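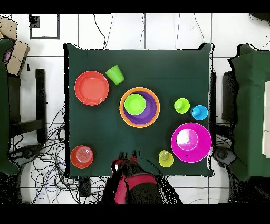

Ayala > Kids > Things at Home > Why Do Bowls Fit Inside Each Other?

Why Do Bowls Fit Inside Each Other?

By Annelies Nägeli

2 comments | 90 shares

Take a bowl from your kitchen and look at it from the side. The top is wide and the bottom is narrow. The wall goes down like a small slide. This shape has a name: we say that the bowl is tapered.

Now take a second bowl and put it in the first one. It goes down and then it stops. The place where it stops depends on the size of the two bowls. When a small bowl sits in a bigger one, and this one sits in a bigger one again, we call it nesting. The word comes from the nests of birds, where the eggs lie close together.

On the green table there is a nest of three. The orange bowl is outside, the purple one is in the middle and the lime-green one is inside. The green bowl does not sit exactly in the center, so you see more purple on one side than on the other.

What about cups?

Many cups are tapered too. If you have two cups of the same kind, try to push one into the other. Do not push very hard! Air can be closed in between them, and then they are difficult to pull apart. If this happens, turn them slowly in your hands, one to the left and one to the right.

A cup can also stand on its head. Then the open side, which is the wide side, is on the table. This is a good way to stand, and it keeps dust out of the cup. A cup which lies on its side is a different story. Because it is tapered it does not roll straight. It rolls in a curve, around its narrow end. Try it on the floor with a plastic cup.

And plates?

A plate is nearly flat, so it needs very little height. You can put many plates on one another and the pile is still low. Put the biggest plate at the bottom. A big plate can also carry a bowl, as the magenta plate does with the pale pink bowl.

Try it yourself

Ask an adult for some plastic cups, bowls and plates. Glass stays in the cupboard. Put everything on a table and make the lowest pile you can. Measure it with a ruler. Then mix all the things and make the highest tower. Jhair, who is seven, made the low pile first and found the tower much more difficult.

Write your two numbers on paper and try again tomorrow.

2 comments

Leidy Ticona: My daughter has now nested all our soup bowls and wants to do the pots.

Jarrah Lockyer: We tried the rolling cup. It came back to us!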